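Budget the Tray Before the Arm

Most requests for automation money start with the arm. It has a list price and a delivery date, so it fills the first line of the form. The lines under it are where the cost goes wrong.

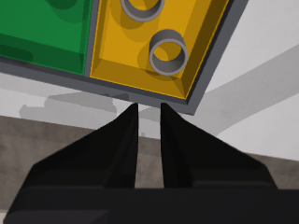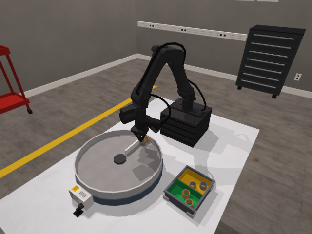
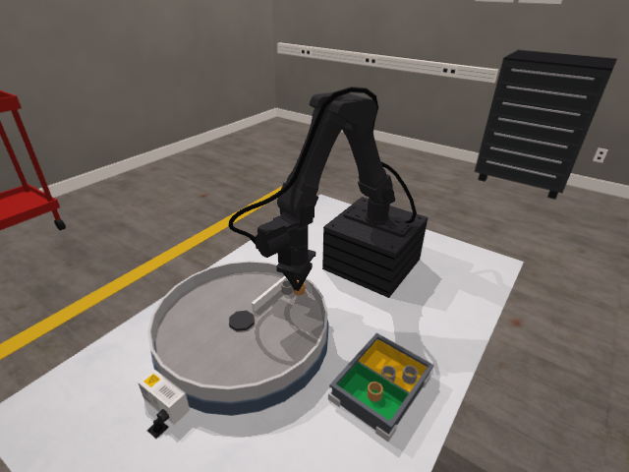
Remedios Aguirre

Take a plain sorting cell: one arm on a pedestal, a round table that presents small cylinders, and a tray with a yellow compartment and a green one. Gray parts go in one, orange in the other. We modeled a cell like this before asking for quotes, and I would now refuse to sign a request that had skipped that step.

The model cost us 34 hours. In that time we moved the tray twice and dropped a second arm from the plan. Tresunon had quoted the second arm as standard. Wenerum had left it out but charged separately for fingers, cables and the control box.

My rule is to price the fixtures first. Trays wear, part sizes change, and a set of fingers cut for one diameter is scrap when purchasing switches suppliers. At our Cosgrove site the trays were an afterthought, and we paid for them out of maintenance until May.

I would hold back 10 percent for rework of fixtures and 5 percent for floor work - marking, outlets, somewhere to put the tool cabinet. I would also ask for a trial of 500 parts on the real table before the last payment. A model does not know what a worn rim does to a grip.

Ulter, the only bidder to accept the trial clause, was not the cheapest. Their quote listed the tray on page one, with a unit price and a lead time for spares.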